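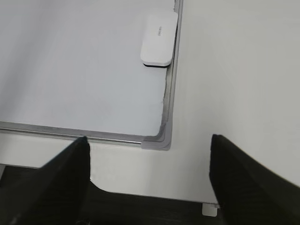

Board surface and bottom rail, no writing on it.

Section 3. First use and daily care
Stoltis dry-erase board, framed, wall or desk. Rev. 7/20/18

Read this before the first marker touches the board. Most of the ghosting complaints we get come from skipping step 1.

3.1 Before first use

1. Peel the clear film. Start at a corner, pull slow and flat. If it tears, lift the new edge with a fingernail, never a blade.
2. Wipe the whole surface with a damp cloth. Plain water. Dry with a second cloth.
3. Check the frame corners. Loose corner piece, push it home by hand. Don't use a hammer.
4. Wait 30 minutes before writing.

Note: film left on for months gets hard to remove. Warm room helps.

3.2 Test your markers 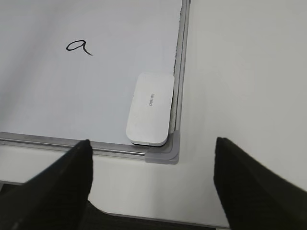

Not every marker is a dry-erase marker. The cap lies sometimes, esp. in a shared drawer where caps get swapped. Test each new pack before handing it out. One small letter up near the top is plenty, like the black "a" with the long tail, and a thin line like that one tells you as much as a whole sentence would. Keep the test small in case it turns out permanent.

1. Write one letter. Any color.
2. Let it sit 2 minutes.
3. Wipe once with a dry eraser, light pressure.
4. Gone: marker is OK. Faint gray shadow left: use the Radwan cleaner, see 3.4. No change at all: wrong marker, throw it out or label it.

Repeat for each color. Reds and greens are usually the stubborn ones.

CAUTION: Do not test with paint pens or wax pencils. Damage from these isn't covered.

3.3 Wiping

Dry wipe at the end of each day. Ink left over a weekend still comes off, ink left over a summer may not.

1. Wipe top to bottom in straight strokes. Circles just spread the dust around.
2. Overlap strokes a little.
3. Finish along the bottom rail, where dust collects. Dry cloth, not your sleeve.

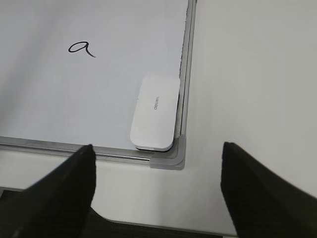
Any felt eraser will do, so long as the felt is clean. Tap it out over a trash can when it starts leaving streaks. If taping doesn't help, replace the pad. Washed felt has to be bone dry before it goes back to work, overnight at least.

Note: do not store erasers face up. Grit settles in the felt and scratches the surface next time.

3.4 Deep cleaning

Once a month in classrooms. Offices can go longer.

1. Dry wipe first.
2. Spray Radwan cleaner on the cloth, not the board. Spray on the board runs down behind the rail.
3. Wipe one section at a time.
4. Rinse with a damp cloth, then dry. Leftover cleaner makes markers skip.

CAUTION: No scouring powder, no steel wool, no acetone. Keep cleaner away from the plastic corner pieces, it clouds them.

3.5 Parts

Cleaner refill: Radwan, pack of 3.
Corner piece, gray: Skokent part 76. Sold singly.
Wall clips: Cirus, see Section 4 for fitting.

Have the board size ready when you order. It's on the sticker on the back.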